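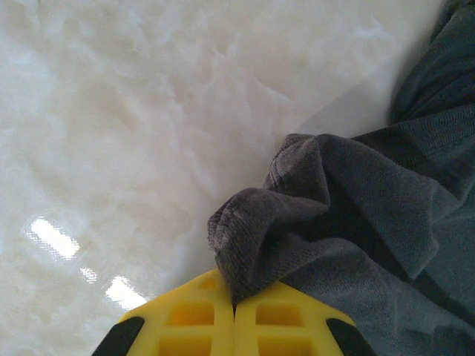
Cletthorpe Mending and Folding Room: the gallery

We were told that a folding method would change our Wednesdays. I had my doubts, and after 29 garments I still have most of them. Graziella Dal Bello swears by the Taltulholm fold, in thirds and then in half. Raphaël Perrin rolls everything and won't discuss it.

Dark grey cloth, soft stuff, knit or fleece. It's the sort of fabric the method claims to suit best. I'd like to see the evidence. Anything with a bit of give in it bunches up wherever it's picked up, and the leaflet has no advice on gathers beyond "smooth gently".

The colour goes from charcoal to a bluish slate depending on the fold, so matching greys by eye under our lights is a mug's game. Sort them by the window if you must.

The leaflet also promises 19 minutes for a full basket. Mine took until lunch. Comments to the Baran Street desk, please, and no more leaflets.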